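4. Entering variant labels

The Trirwood register stores each virus lineage under two names: the laboratory code and the public label. Staff at reporting sites see the public label only.

4.1 Adding a label

1. Open Register and select Lineages.
2. Type the laboratory code exactly as received, including full stops.
3. Choose a class: Concern, Interest or Monitoring.
4. Pick a public label from the list. Used labels are greyed out.
5. Press Save. The record locks for 9 minutes while the sites update.

Note: The comment field holds 800 characters. Longer text is refused.

Caution: Do not enter a country or town in the label field. The record will be rejected at the next check.

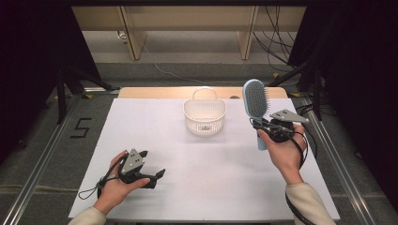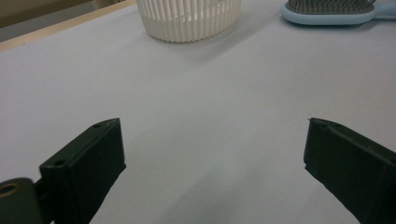

Nugroho wrote that step 4 fails if a label has been withdrawn but not released, and asked for the release to be done first. The order is correct. Go to Labels, then Withdrawn, and press Release before starting step 1.

4.2 Changing a class

1. Open the record and press Unlock.
2. Select the new class and enter the month of the decision, for example March.
3. Press Save. The public label stays the same.

Note: A batch file may hold up to 1,599 records. Split larger files before loading.

Caution: Moving a record to Monitoring stops alerts to all sites, including those linked through Gritmont.

Related sections
3. Site accounts
5. Sending alerts
6. Batch files and error codes

Nameck Support | Contact | Copyright Nameck | Back to top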